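Vurnby Trail Watch – Set-up Guide
Section 3: Preparing the watch for a mountain run 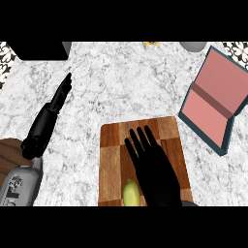
Do I need a phone signal on the mountain to follow a route?
The route is stored in the watch, so you need a signal only when you load it. Load it at home or at your lodging, before you travel to the start.

3.1 Loading the route

1. Charge the watch to at least 30 percent. Under this level the transfer does not start.
2. Open the Laten app on your phone and choose Routes.
3. Select your route and press Send to watch. Keep the phone near until the watch vibrates twice.
4. On the watch, open the route and look at the total climb. If it shows a zero, the elevation data is missing. Delete the route and send it again.

Note: The watch holds 46 routes. When the memory is full, the oldest route is removed without a warning.

3.2 Setting the climb alarm

1. Hold the upper button for three seconds.
2. Choose Alarms, then Climb.
3. Set the step with the lower button. The factory setting is one alarm for every 100 meters of climb.
4. Press the upper button one time to save.

Caution: Set the altitude again at the trailhead. The air pressure changes with the weather, and the watch can then show a wrong height – also when you stand still.

3.3 At the start

1. Stand in an open place, away from tall trees and rock walls.
2. Wait until the satellite sign stops blinking. In a narrow valley this can take up to 5 minutes.
3. Press Start.

Caution: Do not use the watch as your only map. Above the tree line carry also a paper map, and turn back if you cannot see the next trail mark.

Text of this section: Béla Pintér. For changing the strap see Section 4.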